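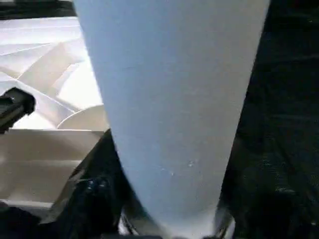 View from the wrist camera, mid-afternoon. Pale cone up close, white plastic behind it on the left.

January, 9:40 p.m.

I said I would keep notes on this job even when I was cross, so I'm keeping them. Six hours on the leader arms today and my right thumb has a groove in it from the trigger.

We are up to 1,702 demonstrations. Kerstin Teuber wrote the number on the whiteboard and underlined it as if it were a score. I asked her what we'd be able to do at 1,702 that we couldn't do at 1,000, and she said the curve would tell us. The curve has been going to tell us since before the holidays. At 1,000 the policy got 61 out of 100 on the test runs and everyone ate cake. I watched those runs. A fair number of the 61 were things I would have called a miss if a person had done them.

What bothers me is how much of the teaching is just me guessing. When the wrist view is filled up with one big pale shape, and half the background is glaring white and the other half is nearly black, I can't tell depth from it at all. So I look up from the monitor and over at the arm, and I line it up with my own eyes. The robot doesn't get my eyes. It gets the wrist view and whatever the overhead camera sees past the elbow. I'm handing in answers I worked out with information it will never have, and we call that showing it the task.

I brought this up again at lunch. Larasati Sinaga agreed with me, more or less, and suggested I drive for a whole session with only the monitors. I tried it from two to four. It was horrible. I was slow, I hesitated over everything, and I kept wiggling the wrist back and forth to get some feel for where the edge was. Larasati liked the wiggling. She thinks it's useful for the robot to learn to look before it grabs. Maybe. Or maybe it learns to wiggle for a while and then grab wherever it was going to grab anyway. I've seen it copy my habits before. Last month it picked up a little pause that I do when I'm shifting in my chair.

The blur is another thing. Kerstin says it's fine, the model has to cope with blur. I'd feel better about that if we had ever once checked whether it copes.

There was a call with Brandes in the morning, who are paying for all this. Their man wanted to know when Kukedham could go without an operator standing by. (They chose the name. I still type it wrong.) Kerstin said spring, which was news to me. I kept my mouth shut and looked at my notes. He also asked if it would be cheaper to program the motions the old way, and I thought that was the best question of the whole call, but it got a long answer about flexibility and then we were on to scheduling.

I should be fair. Hand-guiding was worse. Pushing that arm through the motion with both hands while trying to keep my sleeves out of the picture was no way to spend a week, and the recordings were junk. The remote setup is better than that.

Threw out eleven of today's takes. Kerstin will ask why eleven. Tomorrow I want the lamp on the left moved or turned down before anybody records anything, and I want the monitors-only takes kept in their own folder so we can compare. Also need thumb tape.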